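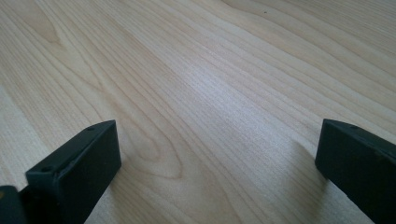
Visit to the Birkett open day, April

We got to the Birkett works a little after 2 in the afternoon, when the morning crowd had thinned out. Birkett makes tabletops and sells most of them to offices and schools. Parking is in the lower lot by the Vadel warehouse. The signs are small, and we drove past them the first time.

The tour starts in the storage hall, where sheets are sorted by color and grain before anything is cut. Our guide spent a long time on the pale tops, which are the ones Birkett sells most of. She showed us how the grain runs straight for most of a sheet and then opens into long nested arches, called cathedrals in the trade. Some customers ask for them and some send them back.

From there we went through cutting and edging. It is loud, and ear plugs are handed out at the door. Groups are kept to eight people, so everyone could hear the guide once the saws stopped.

The finishing room was the part I liked best. The Cludach line is a plain matte top and the Flullidar has a little more sheen. Under the ceiling lights the difference is easy to see if you bend down and look along the surface. Standing up, I could not tell them apart.

The visit took two hours with the coffee break. Coffee was free and the rolls were five dollars. Wear closed shoes, as they do turn people away in sandals. The next open day is in the fall.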